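4.2 Grasp timing under head-camera input

Setup same as 4.1 except the wrist cameras are switched off and the policy only gets the head view plus joint positions. 700 demonstrations, all collected by two operators in the Todthorpe kitchen, trimmed by hand (M. Tak) to remove long pauses. We trained one policy with the Ponent stop signal and one without. Everything else held fixed, including the seed.

The problem we kept running into with the baseline: it lets go early. The policy sees the fingers close around an object, the object stops moving relative to the hand, and the next predicted chunk already contains the opening motion. Clear objects are the worst case. With a transparent bottle there is not much for the encoder to hold on to apart from the cap and the label, and the glove hides a good part of the rest. Figure 6 shows a typical view at grasp, the dark glove on a clear bottle with a red cap, freezer drawer pulled out to the right.

Ponent adds a single scalar, predicted at every step, trained against the hand-labeled moment of contact. When it is high the finger commands are frozen and only the arm is allowed to move. No force sensing involved. We tried smoothing it over a longer window and that made things worse, the hand closed late and knocked bottles over, so the final version uses no smoothing at all.

Results over 201 trials per policy. Baseline held the object through the full transfer in 70 percent of opaque-object trials, and Ponent in 72, which we do not consider a real difference. On clear objects the gap is large, see Table 3. Most remaining failures are bad approaches, not early release: the hand comes in too high and closes on the cap only. Lighting matters too. Late afternoon runs with low sun from the window were noticably worse for both policies, and we did not ballance the time of day across conditions, so some caution is needed in reading the per-object numbers.

Figure 6. Head-camera view, right hand gripping the bottle at the countertop.

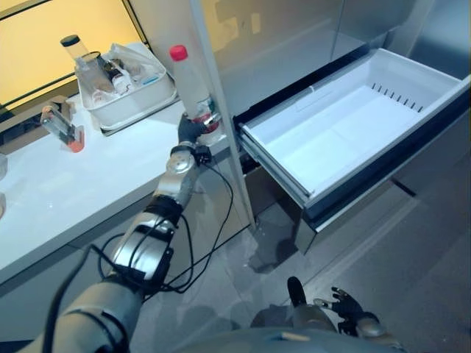 4.3 Transfer to the Prundon kitchen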